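Call for participants: crew and builders for the Vesska ice and land yacht trials

Posted 2026-04-12

Let me start with what we are not promising. We can't promise ice. We can't promise wind on the days you can get off work. And we can't promise that the boat we are asking you to help build will be any faster than the one your uncle has in his barn. If you still want to read on, good, you may be the right person.

The Clandell Ice Yacht Club wants people for a two-part project. The first part is building and fitting out a pair of small one-person ice yachts to the Vesska plan. The second is sailing them hard against older boats and writing down what happens. The Vesska plan has been going around the lake for a few seasons with a lot of big claims attached. It is supposed to be stiffer, lighter, easier to rig with cold hands and kinder to beginners. I have heard all of this from people who already bought the plans. I have not seen one sheet of numbers from any of them.

We did get a couple of afternoons on a borrowed Vesska in February. One skipper came back grinning and said it pointed higher than anything on the lake. Another took the same boat over the same stretch and said the steering runner chattered so badly she could hardly hold the tiller. Both of them have sailed for years. That is about as much as we know, and it is why we are doing this properly.

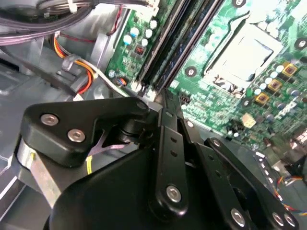

The build will be in the Drerilent shed, on the north side of the landing. It has power, a heater that does its best, and a floor flat enough to line up a runner plank. We have the spruce and most of the hardware. Sails are on order from a loft that says they will be ready on time, and I will believe it when I can hold one.

We are looking for 19 people in all. Seven of those are build places and the rest are for sailing, timing and shore work. You can put your name down for both sides, though be realistic. Last time we ran a group build, plenty of people signed up for everything and a good many of them showed up for the first night and the launch.

What the build crew will do

Cut and glue the hulls from the plan as drawn. No improvements, please. If you think the mast step is in the wrong place, write it in the notebook and build it where the plan says. We want to test the Vesska, and a boat with somebody's clever changes in it won't tell us much.

Shape and laminate the runner planks, then load them and measure the bend. The plan gives a figure for how far the plank should flex with a sailor aboard. It doesn't say how heavy the sailor is.

Sharpen and align the runners. You will learn this here if you don't know it. It takes patience and most people hate it.

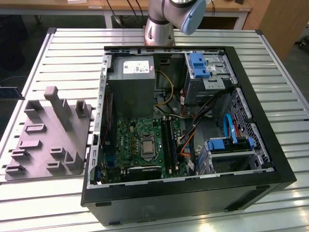
What the sailing crew will do

Sail the Vesska boats and two older club boats over a marked course, switching boats so that each skipper gets time in each hull. This matters more than anything else on the list. A good skipper in a bad boat beats a bad skipper in a good one, and half the bragging on any lake comes from mixing up the two.

Fill out a log sheet after every run, before you talk to anyone. Wind, ice, which runners, what you liked and what scared you. Short answers are fine. "Felt fast" is not an answer.

Take your turn on shore. Someone has to time, someone has to check the ice, and someone has to stand at the landing with the throw rope. If you only want to sail, there are other clubs.
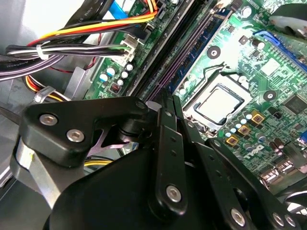
Who can apply

You need to be 18 or over by the first build night. You need your own helmet, goggles, ice picks to wear around your neck, and creepers for your boots. The club can lend a life jacket but the good ones go early.

For the sailing places, we ask for at least one full season on the ice or on wheels. Time in soft-water dinghies helps with sail trim and hardly at all with the rest. I know dinghy sailors will argue with me about that. Come and argue at the landing.

For the build places, no sailing is needed. Basic tool sense is. If you can mark a line and cut to it, and you don't mind being told to do it again, that's enough.

What you get

No pay. I'd sooner say so here than have it come up in week three. Materials, shed costs and lake fees are covered, and there's chili on build nights. Everyone who takes part gets a copy of the full results, including the boring pages. Once the trials end, both boats stay with the club and crew members get first pick of sailing days on them for two seasons.

Van Beek has offered the project a discount on fittings, and we said yes. It does not come with a say in the results. If their blocks freeze up, the report will say their blocks froze up.

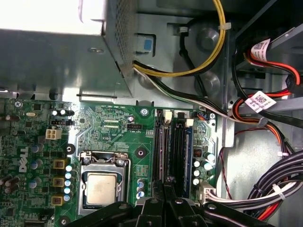

If the lake doesn't freeze well, and I would not put money on it after the winters we have had, we will put wheels on the boats and run the trials on the old airstrip. I'm not fully sold on this. A hull that behaves on tarmac may be a pig on ice, and the loads on the plank are different. Still, it's better than leaving the boats under a tarp for a year and going back to trading rumors — which is the usual plan.

How to apply

Send a letter or email to the club secretary with your name, your rough weight in sailing gear (we need this for the plank tests, and it won't be posted on the wall), which side you want, and which evenings you can really make. Add a few lines on what you have built or sailed. Leave out the trophies.

Also tell us whether you already own Vesska plans or have ordered a kit. It won't rule you out, but we will try to mix owners and doubters on each crew, and we can't do that if people keep it quiet.

Places will be filled as good letters come in. If you don't hear back, ask again. The club inbox is not as well looked after as the boats.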